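Section 4. Comparing Finger Pads on the Hand-Held Gripper

7 min read

176 shares | 4 comments

Use this section after you have finished assembly (Section 2) and zeroed the jaw (Section 3). It covers swapping pads, running a comparison, and writing down the results so that two people can read each other's sheets.

The steps are the same for the Plernutus ribbed pads and the Zelix flat pads. Other pads will fit the Hukau fingers if the screw spacing matches, but the limits in step 9 have not been checked for them.

4.1 Before you start

1. Wipe both pads with a dry, lint-free cloth. Do not use alcohol on ribbed pads.

2. Open and close the jaw ten times by hand. The two fingers should reach the middle together. If one lags, go back to Section 3.

3. Check the pivot caps on both arms. They should be finger tight plus a quarter turn.

4. Start the logger and confirm that the jaw reading changes when you squeeze the handle.

CAUTION: Keep your free hand out of the linkage. The cut-outs in the arms close up as the jaw closes.

4.2 Fitting the pads

5. Loosen the two screws at the inside tip of each finger and slide the old pad toward you.

6. Slide the new pad in until it stops. On ribbed pads the ribs must run the same way on both sides.

7. Tighten the screws evenly. A pad that sits at an angle will hold a box well enough and then roll a cup.

8. Run the jaw to fully closed and set this as the new zero. Pads differ in thickness, and an old zero will throw off every width in the log.

NOTE: Always change pads in pairs. Mixed pairs were tried at Hjaltested and the readings were no use to anyone.

4.3 Running the comparison

9. Set the logger's upper limit. Use 2250 for flat pads and 2580 for ribbed pads. These are raw counts from the jaw sensor and have no unit.

10. Pick your test objects and keep the same ones for every pad. You want at least one soft item, one box, and one thin-walled plastic cup. The cup is the hardest of these. It tapers, so a straight pad touches it along a short line near the wide part, and too much squeeze will push the wall in.

11. Stand the cup upright and bring the jaw in level with the table. Close until the pads touch on both sides, then stop.

12. Close a little more, lift a hand's width, and hold for five seconds.

13. Set the cup down and open the jaw fully before moving away. Pads can drag on a printed surface and tip the cup over if you pull back too soon.

14. Mark the result as held, slipped, or crushed. Do not add other words to this column. Use the notes column – that is what it is there for.

15. Repeat until each pad has 86 lifts, then change pads and start again from step 5.

NOTE: If you test on a cloth, leave the same cloth down for all pads. A cloth can bunch up under the finger tips on low grasps.

4.4 Reading the results

Compare slips first, then crushed items. A pad with few slips and many crushed cups is usually being closed too far, and you should repeat the run with a lower limit before you rule it out. If both numbers are high, check the zero.

Revised 22 Apr 2020 by Frida Brøndum

Comments (4)

Montserrat Xolalpa
Step 8 fixed it for me. I had been carrying my zero over from the flat pads.

dkr_bench
Does the limit in step 9 apply with the older Hukau handle?

Frida Brøndum
Yes, same sensor. Check the zero twice on the old one, the spring is weaker.

dkr_bench
Thanks, will do.

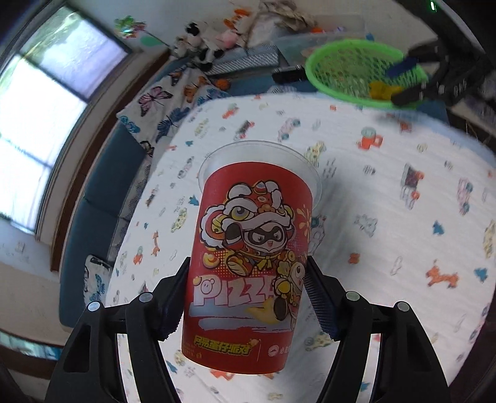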